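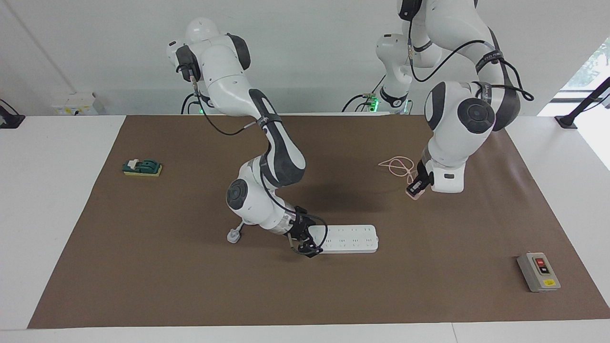
Page 19 of 40

Sorting out a tangle of chargers and power strips, where do I even start?

Posted by Flilberg
21 October 2024

Hi everyone! I finally cleared a weekend for the drawer. You know the one. Mine has chargers from phones I gave away years ago, two power strips, cords with no home and a bag of adapters from the old apartment. I spread a first handful out on a big brown mat so I could see what I had, and I already feel better about the whole thing.

Now I want to put it all away so it stays put. The white power strip is easy enough to lay flat, but the cords drive me up the wall. The pale pink cable springs out into loops the second I let go of it. Do you wrap, tie, bag, or something else? And do strips and chargers go in the same box or separate ones? I have a shallow bin from Lustley and a stack of shoe boxes, and I'd like to get by with those if I can.

Also, is there a good way to tell which chargers are worth keeping? Some of the printing on them is so tiny I need my phone to read it.

Viewed 3,607 times

Jairo Escobar
429 helpful votes

Oh, I love this job! I did our hall closet in April and I'm still opening the door just to look at it.

Start with a mat or an old towel like you did, then make piles by what the cord plugs into at the far end. Forget about what it came with. All the ones that fit your current phone go together, all the ones for the camera go together, and whatever fits nothing you own goes in a pile by the door. Be strict with that last pile. I kept a cord "just in case" through three moves and when I finally looked up the plug it was for a shaver.

For the springy ones, don't fight the curl. Hold one end and let the cable fall into the loops it wants, about as wide as your hand, and give it a half turn with your fingers each time around. Then one soft tie in the middle, the hook and loop kind. No rubber bands, they go gummy and stick to everything. And please don't wind a cable tight around the charger itself! It bends hardest right where it goes in and that's the spot where mine always split.

Power strips get their own box. They're heavy and they squash the little stuff. Fold the cord back and forth along the strip, tie it once, and put it in with the plug at the end so the prongs don't scratch anything. While you have each one out, look over the whole cord and the openings. If you see cracks, brown marks or a wobbly prong, take it to electronics recycling. Don't put it in the "maybe" box.

Your shallow bin sounds perfect for the chargers. Stand the bundles on edge like file cards and you can read the labels from above.

Oh, labels! Masking tape folded over the cable like a little flag, and write on both sides. "Kitchen tablet," "Mom's old phone," whatever makes sense in your house.

For the tiny print, take a photo with the light coming from the side and zoom in. You want the line that says output. Copy it onto your tape flag and you never have to squint at it again.

Cattaneo

toilet paper tubes. one cord per tube, stand them up in a shoe box. free and it works great

Bandness

Seconding the tubes for thin cords, but the thicker ones pop right out of mine. I use zip bags for those and write on the bag with marker. Squeeze the air out first or the box won't close.

One thing I'd add for Flilberg: leave a couple of empty bags in the box. There's always another charger behind the couch, and mine used to go straight back in the drawer. Have fun with it, and post again when the drawer's done, I want to hear how much floor the "by the door" pile took up!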